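Light Packaging and Weight Loss in Stored Carrots

Elaheh Mazandarani and Nasrin Azimi
Final project report, Plivthorpe
1 Sep 2021

1. Background

Carrots lose water after harvest. The loss shows first as a soft tip and a dull skin, and later as a root that bends without snapping. Growers who sell through the Pollow market keep unsold carrots in a cool room between market days, and the usual practice is to leave them in open crates. The project set out to compare open storage with two kinds of light packaging: a closed plastic film bag and a mesh bag.

Packaging slows water loss by holding humid air next to the root. The same humid air encourages mold, so a lower weight loss does not by itself mean a better carrot. Both were recorded.

2. Materials

The carrots were washed, medium-length roots from a single supplier, Munteanu. Roots with splits or broken tips were removed before weighing. Each lot was made up to 500 g and placed on the same shelf in the cool room. Lots were rotated between shelf positions at each weighing, as the air near the fan was noticeably drier than the air at the back.

Weights were taken on a Lorier bench scale. The scale was checked against a 200 g reference mass at the start of every session and no drift was found.

3. Method

The trial ran for 20 days in January. Open lots were weighed as they stood. Bagged lots were removed from the bag, blotted with a paper towel, weighed, and returned to the same bag. Blotting was added after the first session, when it became clear that droplets on the inside of the film were being carried onto the scale pan. The first set of bagged weights was discarded for this reason.

Firmness was judged by hand on a simple scale: snaps, bends then snaps, bends only. Two people scored each lot separately and disagreements were settled by taking the lower grade.

4. Results

Open lots lost the most weight and lost it at a steady rate. By the end of the trial one open lot had dropped to 300 g and could not have been sold. Film-bagged lots lost very little. Mesh-bagged lots followed the open lots closely, and the difference between them was within what we would expect from shelf position alone.

Mold appeared only in the film bags, always where a root touched a fold that had collected water. It was confined to the crown end. All open and mesh lots stayed clean.

5. Discussion

Open area seems to matter more than the amount of packaging. A closed film traps water – a mesh lets it go. The way a bag sits is a second factor: loose material folds over on itself, and the folds are where water collects in film. We did not measure fold area and have no good method for doing so.
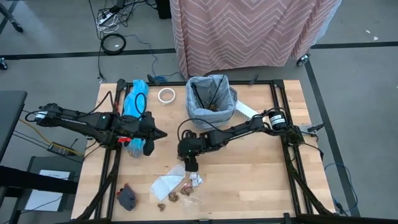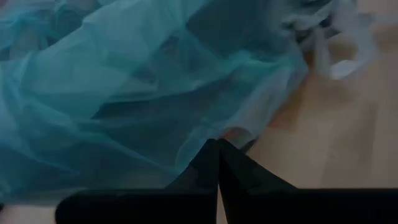
Figure 1. Crumpled blue material, both views.

6. Further work

A perforated film would be the obvious next treatment. Hole size and spacing should be varied separately, and relative humidity should be logged inside the bag as well as in the room. The firmness scale should be replaced with a penetrometer reading.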